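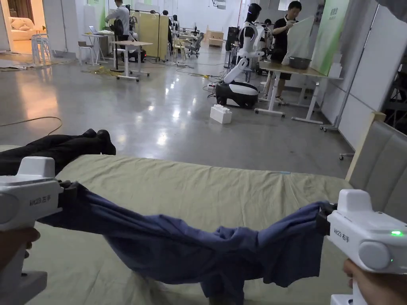
Stelex handheld grippers, left and right, holding a garment by two corners.

Stelex Handheld Gripper Pair
Bimanual demonstration recorder for manipulation learning

Manufacturer: Adergate
Order code: ST-2H
Recording software: Stitico (license included for the first year)
Status: in production, current hardware revision

Overview

Stelex is a pair of handheld grippers for recording two-handed manipulation examples without a robot arm. The operator holds one unit in each hand and performs the task at normal working height. Each unit records wide-angle video, jaw opening and hand motion on a shared clock. The recorded episodes can be used to train policies for any two-arm robot fitted with matching Stelex fingers.

The pair is intended for work in which both hands act on the same object: folding, spreading, hanging, bagging, opening and closing containers. Cloth is the most common use among our customers and is the case the jaw travel and finger profile were tuned for. Rigid objects up to the full jaw opening can be handled with the same fingers. Objects below the edge thickness of the fingertip, such as single sheets of paper on a flat table, are outside the specification.

What is recorded

Each unit writes one file per episode. An episode begins and ends with a double squeeze of the trigger, so the operator does not have to put the grippers down between takes. The two files are joined by Stitico on import. The following channels are stored:

Video, one stream per unit, with frame timestamps
Jaw opening, in millimeters, from an encoder on the drive shaft
Linear acceleration and angular rate
Trigger position, stored separately from jaw opening
Unit temperature and battery voltage, once per second

Trigger position and jaw opening differ when an object is held. The gap between the two channels gives a usable estimate of grip effort on soft material and should be kept in the export even if the first training run does not use it.

Hand pose is not stored on the unit. Stitico computes it after import from video and inertial data. Rooms with furniture, cables, partitions and other fixed detail give better results than bare walls. Other people may work in the same room during recording, provided most of the background stays still.
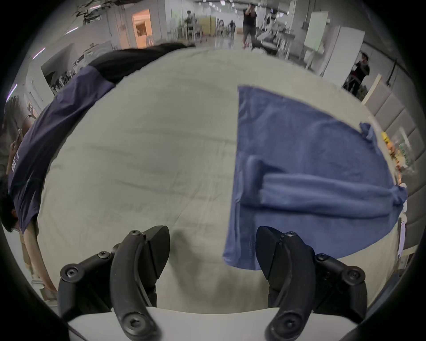
Camera coverage was the main constraint in the layout of the gripper head. A narrow lens gives a sharp view of the fingertips and loses the rest of the workpiece, and a policy trained on that view tends to release cloth too early. The Stelex lens is a fisheye with a circular image, and the image corners are black by design. With the jaws open over a sheet-covered table, both fingertips stay in view at the bottom, and a towel lying on the right half of the table is still covered along with the rolled band across it. The same view takes in a good part of the room, which the pose estimate depends on. It also records bystanders. Stitico can blur faces on import, and the setting is on by default – check it before sharing a dataset outside your own group.

Fingers and mounts

The fingers are curved, matte black, with a wedge-shaped tip facing inward. The finish is chosen to limit reflections into the lens and to contrast with the white base of the gripper body. Fingers and mounts are fastened with hex-socket screws that can be reached from the front without opening the housing. A worn finger can be changed in the field with the key supplied. After a change, run the jaw zero routine in Stitico before the next episode. Jaw data recorded with an old zero can be corrected later, but only if the date of the change is known.

Fingers are sold in matched sets for the handheld units and for robot flanges. Do not mix new and worn sets between the two. Tip geometry affects how cloth slips at the moment of release, and the difference shows up in the trained policy.

Charging and transfer

The Ko dock charges both units and copies episodes over a wired network connection. Files are deleted from a unit only after the dock has verified the copy. A unit placed in the dock while an episode is open will close the episode and mark it incomplete. Incomplete episodes are imported but left out of exports unless selected by hand.

Specifications

Mass, per unit, without fingers: 600 g
Storage, per unit: 287 episodes at default length and quality
Battery: 3000 mAh, removable
Charge indicator: LED at rear of housing
Synchronization error between units: below 8 ms
Housing: white, with gray side cap
Finger fastening: hex-socket screw
Video format: fisheye, uncorrected; calibration file supplied per unit

Mass is measured with the battery installed. Storage is shared between video and sensor channels, so reducing the video quality raises the episode count. The calibration file is tied to the serial number and must not be copied between units, including between left and right of the same pair.

Setting up a collection session

Work surface: a bed or a large table covered with a plain, light sheet gives good contrast for dark garments and towels. For light garments use a darker sheet, and record some episodes on each if the robot will meet both.

Start position: vary it. Garments should be dropped or bunched before each take, without being arranged. Sets in which every item starts flat and square train quickly and fail on anything else.

Failed grasps: keep them if the operator recovers and finishes the task. Mark them in Stitico with the recovery flag. Episodes that are abandoned should be closed and discarded.

Operator: one person per pair. Change operators between blocks, never inside an episode.

Included

Two handheld units, left and right
One set of fingers, fitted
Spare screws and hex key
Two batteries
Calibration files
Stitico license key

Sold separately

Ko dock
Finger set for robot flange
Carrying case

Compatibility note

Units delivered before September 2018 use the earlier finger mount and do not accept current finger sets. An adapter plate is available on request. Stitico reads recordings from both versions, but they must be imported as separate collections.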